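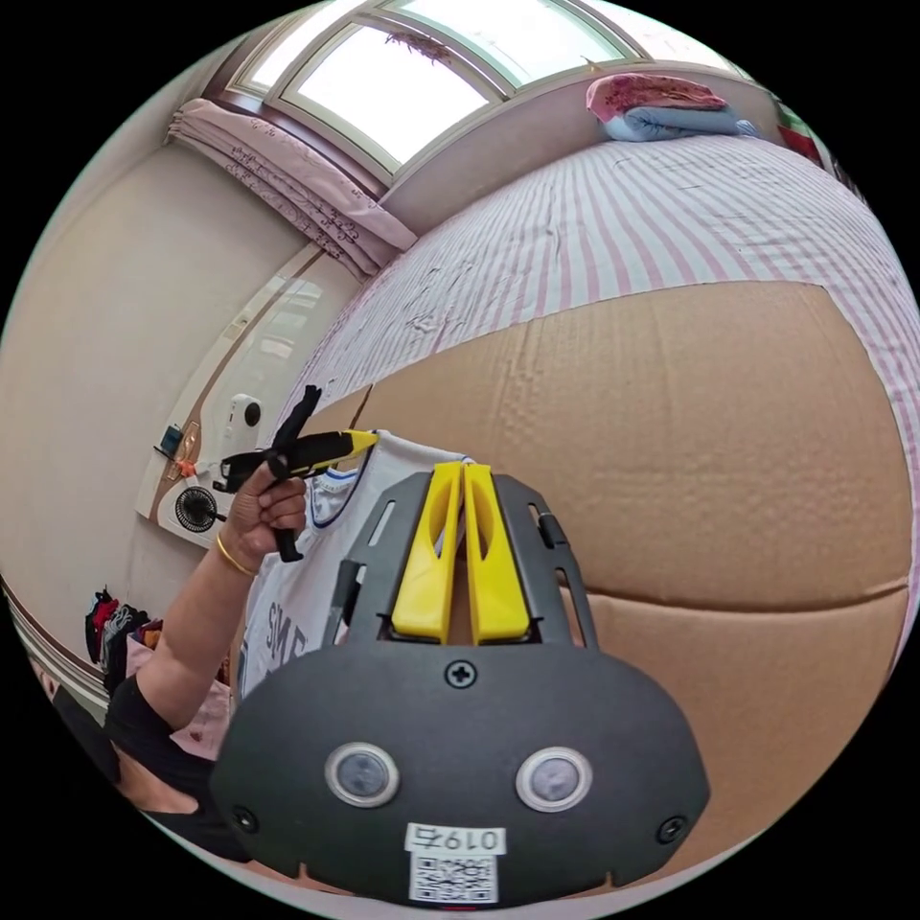 Yellow fingers and the 0197 label.

Holport League Supporters Board > League Business > The Drakcombe streaming deal, are we happy with it? 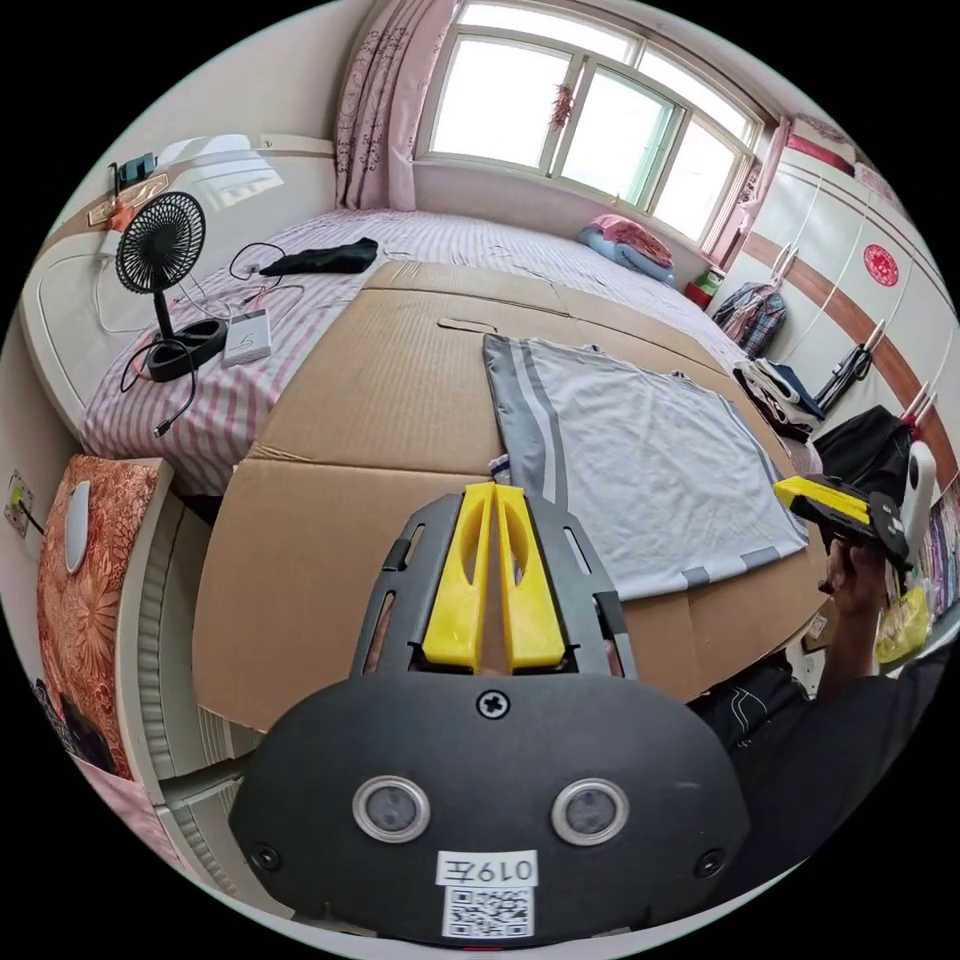

Posted by Brenda Jara, Sun 10 April

Good morning everybody, and I hope you all got home dry after the Maldonado game. I've been meaning to start this one for a couple of weeks, and now that the league has put the letter out I suppose we can all talk about it openly.

For anyone who missed it, starting next season every Holport League match goes onto Drakcombe. No more free stream on the club pages. You buy a season pass, and the clubs split what comes in after Drakcombe takes its share. If the league gets past 1,000 passes, each club also gets a bonus on top, and the letter makes rather a lot of that bonus.

I've followed Darby since my dad used to lift me over the turnstile, and I'd pay for a pass without thinking twice. My worry is for the folks who watch now and then, the cousins in other states, the kids who moved away for work. They tune in for the second half and send a nice message to somebody's mother. Will they pay for that? I don't know that they will, bless them.

What do the rest of you think? Be kind, please, we all have to stand next to each other on Saturday.

goalkick_vicente wrote:

Thank you for starting this, Brenda, and my best to your family. I'm going to disagree with you a little, and I hope you'll take it in the spirit it's meant.

The free stream has been lovely but it has never earned us a cent. Our best crowd online was the March derby, 889 people watching at once, and what did the club get out of it? A few new names on the mailing list and a big bill for the camera platform. If even half of those people bought a pass we could fix the drainage behind the north goal, and I've been ankle deep in that puddle more times than I care to remember.

Also the free stream froze all the time. I missed both goals against Maldonado last fall because the picture stuck on a throw-in and stayed there until halftime.

– Vicente Echeverría

nicanor_p wrote:

Vicente, I love you like a brother, but 889 watching for free doesn't mean 889 would pay, or half of them, or a quarter. I was one of those and I had it on in the kitchen while I made soup.

My bigger problem is the length. Has anybody read the second page of the letter? It's a four-year deal, and the league can't walk away until the end of year 2. Four years is a long time for a league our size. Suppose we get a golden generation at Darby and everybody wants to see us – we'll be stuck on the same split we signed for today.

Brenda Jara wrote:

I did read the second page, Nicanor, but I'll admit I skimmed it with my coffee. Four years does feel long. What happens to the old matches? I still go back and watch the cup semifinal when I'm feeling low.

texier_t wrote:

Hello all, Maldonado supporter here, please don't throw anything. Our club held an evening about this and I asked about the old matches. Everything already up stays up and stays free. New matches go behind the pass for a month and then they open to everyone, so the cousins will get to see them in the end, just a bit behind.

I came in grumpy and went home fairly content. The only part I still dislike is the bonus. Last year's survey had 900 people across the whole league saying they'd "consider" paying, and we all know what "consider" is worth. I wouldn't plan a single thing around reaching the target, drainage included. Sorry, Vicente.

– Thierry

goalkick_vicente wrote:

The puddle and I forgive you, Thierry. I didn't know about the month, and I think that helps Brenda's cousins quite a bit.

nicanor_p wrote:

It helps. I'd still like to see that year 2 exit brought forward to the first summer, and I'll be writing to the league to say so. If anybody wants to add their name, find me by the tea hut before kickoff.

Comments (3)

Benjamín Rivadeneira: I moved away six years ago and I'd buy the pass tomorrow, provided they keep the same two commentators. The one who whistles especially.

Darby_til_dusk: Will there be a single-match price? I work most Saturdays and a full season makes no sense for me.

Brenda Jara: Good question, Dusk, there's nothing in the letter on it. I'll ask on Saturday and post what I hear.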